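Petel Onishi Fanless Mini PC (8 GB)

Price when I last looked: $925 for the pair
Sold by: Skalness
Updated: 2024-05-13

Okay, so I've been using the Petel Onishi as my everyday desktop for a good while now, and people keep writing in to ask about it, so it finally gets its own page. I buy these things with my own money, I run them until I'm sick of them, and then I type up what I think. If you want lab charts you'll want a different site (there are plenty!), but if you want to know what it's like to live with one of these little boxes, pull up a chair.

First thing, the price. Skalness only sells the Onishi in sets of 2, and yes, that bugged me too. I didn't need a pair. I ended up splitting mine with Honeylyn Soriano, who I used to share an office with, and she put hers behind the TV while mine went under the monitor. If you know anybody else who's shopping for a small computer, that's the way to go. Skalness told me by email that single units are coming in June, but they didn't give me a price and I wouldn't plan my budget around it.

What you get in the box: the computer, a power brick, a short video cable, a metal plate for hanging it on the back of a monitor, and a little bag of screws. The cable is too short for anything except the monitor mount. I tossed it in a drawer and used one I already had.

Setup was quick. It comes with the operating system loaded, and I was at a desktop in 19 minutes from plugging it in, and a good chunk of that was me mistyping my Wi-Fi password. There was one trial program I didn't want and it uninstalled without a fight. Do run the updates right away, though. Mine had a big one waiting and the Bluetooth was flaky until it went through. My keyboard kept dropping letters! After the update it's been fine.

Noise: none. There's no fan, so there's nothing to hear, and after years with a tower that sounded like a hair dryer I can't tell you how nice that is. The top gets warm when I've had video calls going all morning. Warm, like a coffee mug you forgot about, and I can rest my hand on it. I did once leave it shut in a cabinet with the door closed and it slowed way down, so give it some air. The feet are short and I'd skip thick tablecloths and carpet too.

Speed is okay. I keep a ton of browser tabs open, plus email and music, and it handles that without complaining. Spreadsheets are fine. Photo editing is where I start to feel the 8 GB of memory, because the thing pauses when I jump from one big picture to another, and the memory is soldered so you can't add more later. I asked Jarmo Mustonen, who runs the repair counter where I take all my dead gadgets, and he opened mine up to check. Soldered, no question. The storage drive does swap out, with one screw, and he thought the inside was tidy for the money.

Games? Card games and old stuff, sure. I wouldn't go past that.

Ports are mostly where I want them. Both video outputs are on the back, and I run two screens off it every day. The headphone jack is on the back too, which is silly, and I've whined to Skalness about it. The power button is flush with the front edge and hard to find in the dark. I stuck a felt dot on mine.

I also tried the Tornomness, which costs less and looks a lot like the Onishi from across a room. I sent it back. It has a tiny fan with a whine to it, and it only wants to drive one screen. If you just need something for a kid's homework it would probably do the job, and I'd put the savings toward a better keyboard.

Returns go straight through Skalness. Hang on to the box and the foam, they're picky. The warranty paperwork is a single folded sheet and you have to register online with the serial number, which is printed on the bottom in the smallest type I've ever seen. Take a phone picture of it before you mount the thing.

If the price moves I'll change it at the top of the page. Questions go in the form below and I do read them, even if I'm slow.

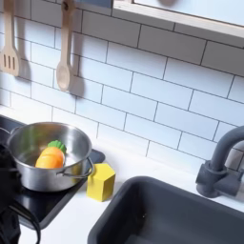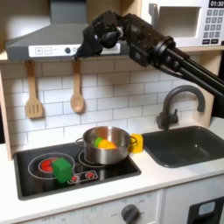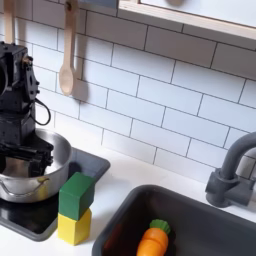
Play kitchen: wooden utensils on the tile (first), the range hood (second), the saucepan (third). Click to enlarge.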